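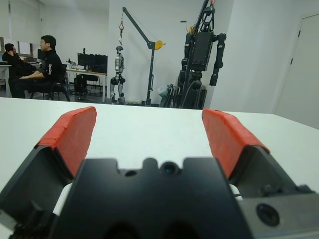 Long white bench, lab side.

Aug 25, 2024 - Mollwood, bench surface notes

Wiped the top down with Hutell cleaner, 800 ml made up. Gloss reading 78 at the window end, lower by the door. Two passes, no streaks after the second.
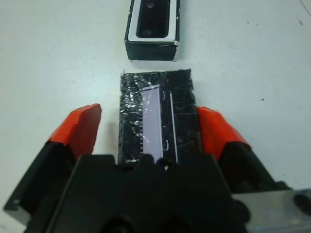 Small black box and larger black package on the bench top.

Junuvlow sealant not opened yet - label wants a longer cure than we allowed. Move the second coat to September. Ask Đoàn for the data sheet.
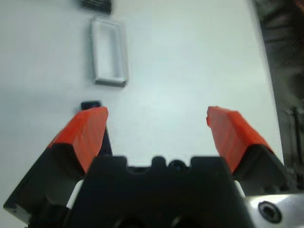 Pale top, small black object lying flat.

Still to do: edge strip, door end. Repeat gloss readings there first.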